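Ticket 688: Parish newsletter sign-up sends people to the wrong diocese page
Opened by: Lakshmi Achari, Colwood parish office
Status: Waiting on reporter

Lakshmi, Mar 5, 2026
Hello, and thank you so much for your patience with us last time! When our parishioners sign up for the bishop's pastoral letter, the confirmation link takes them to the old listening sessions page, the one for the meetings with former school families that closed last year. Two of our older members wrote in quite upset, thinking they'd missed their chance to speak.

Radu Pascu, web support
Hi Lakshmi, I'm sorry for the worry that caused. I can see the same thing here on the English form – the French one goes where it should. Could you tell me which browser they used, and whether they came in from the email or the parish site?

Lakshmi
Both from the email, both on tablets. I tried it on my own laptop as well and landed on the old page.

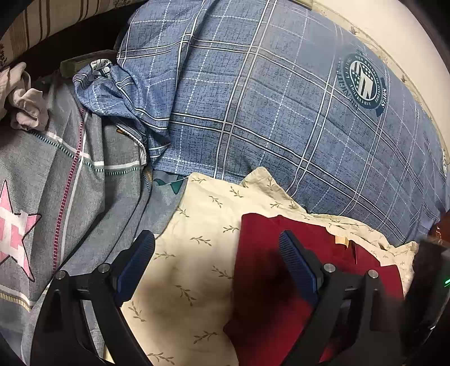 Radu
Thanks, that helps a lot. The email template still carried the old address, so I've changed it and cleared the saved copy on our side. Would you mind asking one of them to sign up again, with a fresh email this time? I've also put a note on the old page saying the next sessions open in April, with the office phone number right at the top.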